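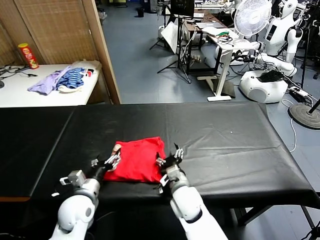

Folding T-shirts on a covered table

I went back to folding T-shirts in January after a couple of years of stuffing them in a drawer. The drawer is from Morisdale and it isn't deep, so anything folded in a lump catches when I close it.

The surface matters more than I thought. I used to fold on the bed, and the mattress gives, so the sleeves never stay put. A table is better. Black plastic sheeting over the top is good for shirts because the cloth slides when you pull it. The drawback is that the sheeting wrinkles too, and it is easy to mistake a ridge in the cover for a ridge in the shirt. I run my palm over the spot before I bother redoing anything.

I tried two ways. The first is the plain rectangle, sleeves in, bottom up to the collar. It takes me 6 seconds on a good shirt and it stacks well. Soft cotton comes out lumpy, and I have stopped minding that.

The second starts with a lengthwise fold, so you get a long strip before you do anything else. I learned it from Sowmya Kulkarni, who was my neighbor on Gounder Street and folded everything that way, dish towels included. Hold both ends and pull a little. Too much and the middle bunches. Then fold the strip over in thirds and stand it on its edge in the drawer. 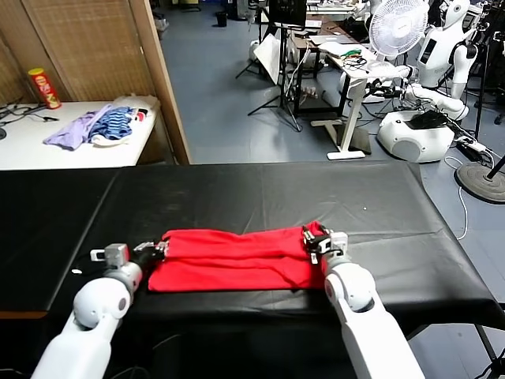
Red cloth folded lengthwise, still a bit wrinkled on top.

The strip wins for my drawer. I can fit 5 more shirts than I could with flat stacks, and I can see all of them. Striped shirts are harder because the lines show every crooked fold, so I leave those for last or hang them.

I still haven't found a good way to do long sleeves. The Virkine sweatshirt is on a hook for now.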